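Weekend Arm, Part Four: Teaching It to Leave Things Alone

The second half of the robotics evening class started in September, and I have been bad at writing it up. Parts one to three covered building the arm, breaking the arm, and building it again. This part is about the project we are supposed to show at the end of the course.

There are 8 of us in the class, split into pairs. Each pair gets one small arm, a camera on a stand, and a shared login to the machine that does the training. The course runs out of the old Szewczyk building, on the floor that used to be a call center, so we work in cubicles. I was annoyed by this at first and have come around. A cubicle keeps the background the same from one session to the next, and it keeps other people's elbows out of the recordings.

Our project is called Dronder. My partner picked the name and I didn't argue. The job is to tidy a desk. You tell the arm what you want moved, it finds the thing, picks it up, and puts it where you said. The other pairs are sorting blocks, pouring rice, and folding a washcloth. We thought the desk would be the easy one.

It is not easy, and most of the trouble is in the word "desk." If you put one block on a bare table, the arm will find it nearly every time after a modest amount of practice. Put the same block on a desk where somebody works and it gets confused by the keyboard, the cables, and anything shiny. Our first model learned on a bare table. We moved it to a real desk and it went straight for the keyboard and tried to lift it by a corner.

So we threw out the bare table recordings — two weeks of evenings — and started over with clutter. The instructor's advice was to use things that differ in shape and in how they take the light. We each brought a bag from home and emptied it out. I had expected to spend an hour choosing objects and we spent ten minutes.

The pineapple has been the hardest of them. It's artificial, and it stands up well, but the leaves are spiky and stick out in every direction, so the arm has to come in low and take it around the body. If it comes in from above it closes on the leaves. The metal figure behind it is a different problem. It's silver, and depending on the ceiling lights the camera sees it as one object or as several. The glass cup with the red ribbon was my idea and I regret it, as clear glass barely shows up for the detector. The bow is what it finds.

The fruit toys and the little puzzle cube are fine. Round and bright is what these systems like.
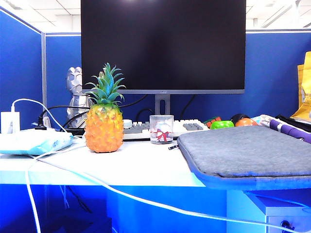
What a session looks like

We meet at 6:30 and have the room until 9:00. The first part goes to setup. One of us puts the objects out according to a list, and the other checks the camera view against the list. We used to do this from memory and found later that we had been putting the cup in nearly the same spot every time. The model had learned the spot and knew nothing about the cup. Now the list is shuffled by a short script and we follow it even when the layout looks silly.

Then we record. One person drives the arm with the hand controller and the other starts and stops the recording and types in the instruction, such as "put the green apple next to the keyboard." We swap after every ten, since your wrist gets tired and tired driving makes for jerky recordings. Jerky recordings make a jerky arm.

After that we go back through what we recorded and delete the bad ones. I would tell anyone starting out to do this the same evening. We let it pile up once and could not remember which takes had the wrong instruction typed in.

Where the numbers are

We set ourselves a goal of 70 good recordings per object before training again. We got there for the pineapple and the green apple, and we are short on the cup and the figure. On the last test the arm did what it was told a little more than half the time. When it fails, it mostly fails at the grasp. It goes to the right thing and doesn't get hold of it.

The failures I mind more are the cables. A white cable against a white desktop is very hard for the camera to pick out, and twice the arm has hooked one on its way past. We talked about taping them down. My partner is against it, on the grounds that people have cables on their desks and Dronder ought to cope. I think we should tape them for now and take the tape off later. We haven't settled it.

Software notes, for those who asked

We label with Claltulik, which the course provides. It is slow to load but the keyboard shortcuts are good, and you can set a default instruction so you only retype the part that changes. The training scripts come from the course too, and we have changed very little in them. I raised the batch size once and the machine ran out of memory, so I put it back.

What's next

The showing is in the lobby at Sindgate, under different lights and on a desk we haven't seen. I've asked if we can get in beforehand to make some recordings there, and I'm waiting to hear. In the meantime it's more cup, more figure, and a longer cable argument.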